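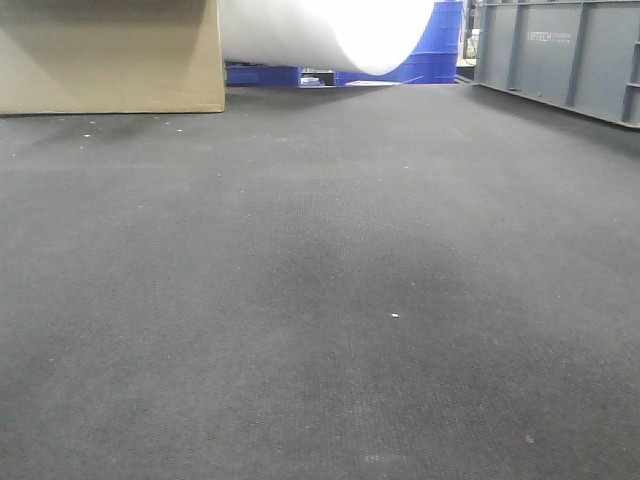
TP 4 – Cellule Wurkari : mise en place et entretien courant
Notes de cours, W. Ritchie – version du lundi 8 juillet 2019

Rappel de la semaine passée : origine machine ≠ origine outil. Revoir si pas clair, on n'y revient pas.

1. Avant la mise sous tension
Sol dégagé dans toute la zone d'évolution. Balayer, ramasser les miettes de mousse et de papier – elles finissent dans les roulettes et sur la fenêtre du scanner.
Cartons, bacs, caisses : en bordure, jamais en deçà de la ligne.
Tache au sol = on cherche d'où ça vient (réducteur axe 2 en premier), on note dans le cahier.

2. Scanner de sécurité
Monté bas, donc sensible à tout ce qui traîne. Chiffon sec, pas de solvant.
Champ d'avertissement : 933 mm. Champ d'arrêt : voir fiche Yazdani, page 38.
Si le fond a changé (caisse déplacée, carton en plus), refaire l'apprentissage du contour. Oubli classique !

3. Remise en référence
- clé sur MANUEL, vitesse 20 %
- axes un par un, du 6 vers le 1
- aligner les repères, valider sur le pupitre
- sauvegarde AVANT de repasser en auto
Écart affiché supérieur à 200 points codeur : on arrête, on appelle Innes Crichton. Ne pas forcer la validation.

4. Graissage
Graisse Udier uniquement, pas de mélange. Bouchon de sortie ouvert pendant le pompage, sinon le joint saute (vu en mai, deux heures de nettoyage). Essuyer l'excedent, refermer, faire tourner l'axe à vide.

A rendre : fiche d'intervention remplie, une par binôme, avec relevé des six axes.
Prochaine séance salle Handudside – apporter chaussures de sécurité et le le schéma pneumatique.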